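We use cookies to make this site work. Accept | Settings

Our Fruit Stand Project, Part Two: The Pineapple

August 2026

So for the props unit at Gredura, I picked the pineapple, and I love it! My job was to study how a pineapple is put together and then write notes for our pretend fruit stand (we named it Pomero). I started with the skin, which took me a whole afternoon of sketching.
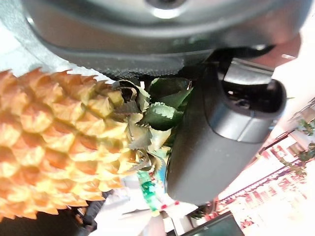

The diamonds sit in tight rows, and each one ends in a little point. My first drawing had plain squares and looked like a waffle — so I started over. Shading the grooves a deeper orange than the raised parts helped a ton. The crown was harder. The leaves have jagged edges and they go every which way, so I quit trying to make them match and just let some curl up and some droop. I also used a softer green with lighter edges, and I like that version best.
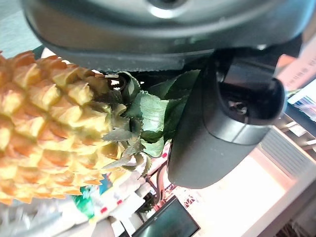 What I'd Change

I would draw the crown first next time, and bigger. I ran out of paper on 2 of my sketches, right at the leaf tips.

338 shares | 412 comments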